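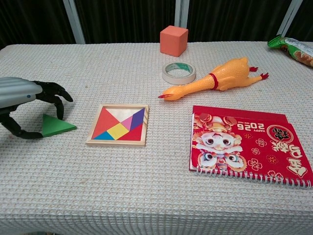 Posted by tangrow_12
I need a tablecloth rule for our puzzle table and can't get agreement at home. We have one table for all of it, with a white cloth with a waffle weave, and the tangram set gets used there most Saturday mornings along with whatever else has landed on it. The tray is light wood with a raised border. My complaint is the weave. A piece like the green triangle lying on the cloth doesn't slide for me, I have to pick it up every time. My wife likes the cloth and says the bare table is too loud. Has anyone gone one way or the other and stuck with it?

Reply from Plesuvach
Bare table. I ran puzzles on a cloth for one winter and the texture drove me up the wall. Small triangles are the worst, they rock when you press on a corner.

Reply from ameinecke
Disagree. On a bare table the pieces skate off the edge and then you're on the floor with a flashlight. I keep a cloth down and build inside the tray, so the weave only matters for the pieces waiting their turn. Also, put the tape and the toys somewhere else. A table for tangrams should have tangrams on it.
Anneliese Meinecke

Reply from tangrow_12
The toys are staying. The rubber chicken belongs to the four year old and it has a seat at that table. The tape I could move.

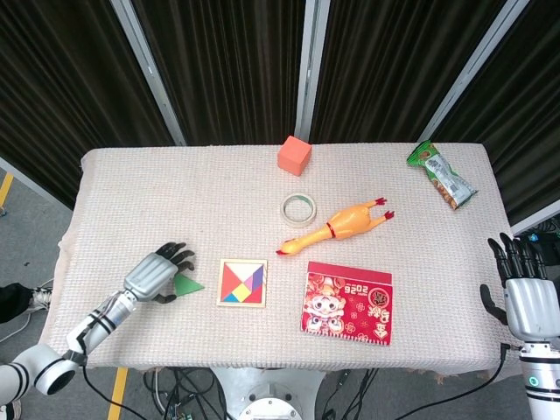 My other problem is the cloth itself. The hem has started to fray a little and I keep pulling at it. Do I trim it or sew it? I don't own a machine and I'd like to avoid buying a new cloth.

Reply from Rimstead
Trim the loose threads and fold the edge under 19 mm, then hand stitch. Waffle weave unravels fast once it gets going. Wash it cold.

Reply from Plesuvach
Or throw it out and use the bare table.

Reply from ameinecke
Iron-on hem tape works fine on cotton and takes ten minutes. I did mine in August and it has held. Check what yours is made of first, some synthetics don't like the iron.

Reply from Rimstead
Mine let go after a few washes. I'd still stitch it.

Reply from tangrow_12
Label is long gone so I'll go with the needle and thread. Cloth stays for now. I may try a big cork placemat under the tray for the loose pieces and see if that settles it with my wife.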